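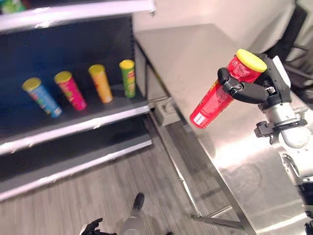
A red chip canister with a yellow lid. Packaged snack foods are listed in Group 6 of the protocol.

Temness Protocol

The Temness Protocol is a bilateral trade agreement between the republics of Idmont and Clastby. It was signed on 10/11/2025 in the border town of Temness, from which it takes its name. The protocol lowers duties on a fixed list of consumer goods and sets common rules for inspection at the land border. It does not deal with the status of the Aravena Strip, which both states claim.

Background

Trade between Idmont and Clastby was governed by yearly exchange letters until Clastby declined to renew them after the closure of the Aravena road. In the absence of letters, each side applied its general tariff. Most goods were then shipped through third countries, and the Temness crossing was kept open only for foot traffic and mail.

Contacts resumed at the level of deputy ministers. Formal talks opened in April and were held by turns in the two capitals. The Idmont delegation was led by Facundo Retamal, then deputy minister for foreign trade. Clastby was represented by its customs service, as its foreign ministry held that a meeting of diplomats could be read as recognition of the other side's border claim. The final text is for this reason styled a protocol and is signed by agencies, although both parliaments approved it.

Terms

The protocol has 11 articles and 2 annexes. Articles 1 to 4 set out the tariff schedule. Duties on listed goods are capped at 80 percent of the general rate, with further cuts left to the joint board. Goods are sorted into six groups by type of packing and shelf life, a method taken over from the older exchange letters.

Group 6 covers shelf-stable packaged foods, including crackers, dried fruit and potato chips. Chips sold in rigid cans are entered by the can, and those sold in bags by net weight. Clastby had asked for a single rule based on weight - the point was dropped in the last round.
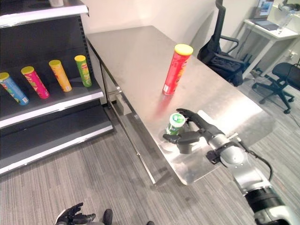
Potato chip cans with yellow lids on a store-type shelf.

Articles 5 to 9 concern inspection. A shipment checked and sealed by one party is accepted by the other without a second opening, unless the seal is broken or the papers do not match. Each party may suspend this rule for health reasons by written notice.

Article 10 sets up the joint board, which has an equal number of members from each side and no casting vote. Article 11 states that nothing in the text affects the position of either party on territory.

Reception

In Idmont, the opposition argued that Article 11 gave up a bargaining point without return. Farm groups in Clastby objected to the list of goods, from which fresh produce is left out. Retamal told the Idmont parliament that fresh produce would be raised at the first meeting of the board.

See also

Aravena Strip
Foreign relations of Clastby
Temness border crossing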